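Open Day at the Grernbridge Workshop: Your Questions

Last updated Tue 28 May

I've been answering the same emails for a fortnight, so I've put the lot on one page. If you're thinking of coming along to see the hand-held gripper work (please do, it's good fun!), start at the top and skip whatever you don't need. I help run the open days and I've tried to keep it in plain English.

What will I see when I get there?

People teaching robots to do household jobs, mostly. We call the project Homix, and the idea is that a person does a chore with a pair of grippers in their hands while the movements get recorded. Later on a robot arm with the same sort of gripper has a go at learning from those recordings. At the open day you're watching the first bit, the human bit, which I think is the more interesting half anyway.

Which chores are you showing?

The kitchen table is microwave day after day at the moment. Opening the door, getting the glass plate out, putting it back, turning the knobs. Sounds dull, I know, but stand there for five minutes and you'll start muttering advice at whoever's got the grippers. 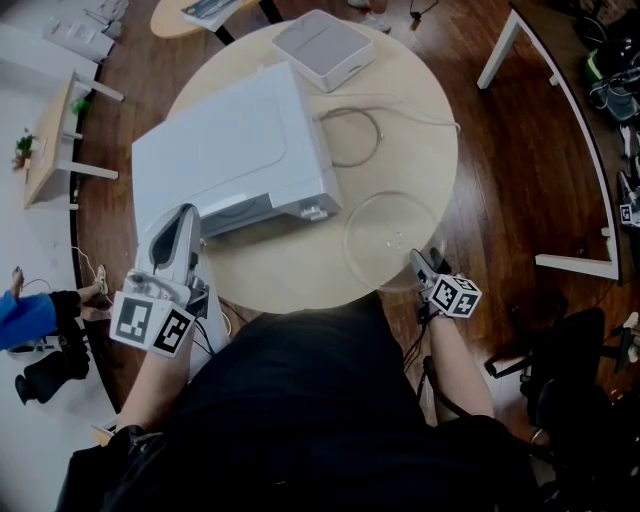 The microwave on its side, with the glass plate and the cable on the table beside it.

Why all the fuss over a glass plate?

Try picking one up with two stiff fingers and you'll see! Clear glass on a pale table is hard for a camera to make out, and the rim is thin, so you need to come at it from a sensible angle. I've had a go myself and I was hopeless. My left hand is particularly bad.

What are the little cubes with the black and white squares?

Everybody asks this one. They're markers. The pattern on each face helps the software work out where the gripper is and which way it's pointing. Please don't touch them or stick anything over them, even a name badge.

And the things on people's heads?

Cameras on a strap in some cases, headsets in others. A camera up there gets more or less the view the person has, and the grippers carry cameras of their own, so the same job gets seen from high up and from very close in. The close-in view has a lot of gripper in it and takes some getting used to. When we put it up on a screen, give your eyes a moment before you decide you can't follow it.
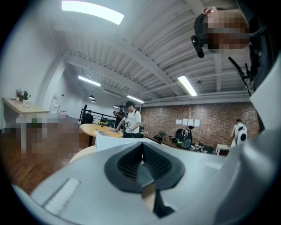 Can I walk about on my own?

Yes, within reason. The room is one big space with several round tables, and different people may be busy at each, so have a wander and stop wherever you like. Just leave a good arm's length between you and anybody who's working, and don't step over cables if you can walk round them. They're across the floor in places and some are white, some black, so you do have to look down now and then. If you want to chat, wait until the person lowers their grippers. They'll be glad of the break.

Do I get a turn?

If there's time, yes. Turns are 2 minutes each and you put your name on the sheet when you arrive. You don't need any experience at all. The grippers go in your hands, somebody talks you through the squeeze, and off you go. Flat shoes are best and long dangly sleeves are a nuisance.

How many goes does it take to teach a robot one job?

More than you'd hope. We had 3,824 recordings for Homix the last time I looked, and that's spread over lots of different jobs. Our target for the microwave door alone is 2,000. I used to think 100 would do it (I was very new). The trouble is that every kitchen is different, so we keep moving things round, turning them over and starting from odd positions.
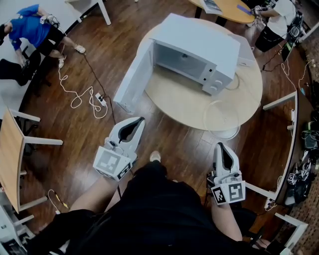
Is the microwave switched on?

No, never during a session. It's there for its door and its knobs and its plate, and nothing gets heated up. Tea and coffee come from the kettle by the entrance, and if you've brought soup you're out of luck.

Will I be in the recordings?

You might be, in the background. Faces get blurred before anything is shared outside the team. If you'd still prefer to stay out of it, tell us at the door and we'll point you to the spots the cameras don't cover.

Can I bring children?

Yes, from eight upwards, with an adult who's staying. Younger ones tend to get bored once they find out there isn't a robot dog.

Who pays for it?

Prereck covers the equipment and Stojanovska lets us have the room. Entry is free and there's no collecting tin.

I can't make this one. When's the next?

We're planning another in December, with new jobs on the tables if I get my way. I'm pushing for washing up. Drop us a line through the contact page and I'll add you to the list, and do say if you need step-free access so I can ring you back with the details.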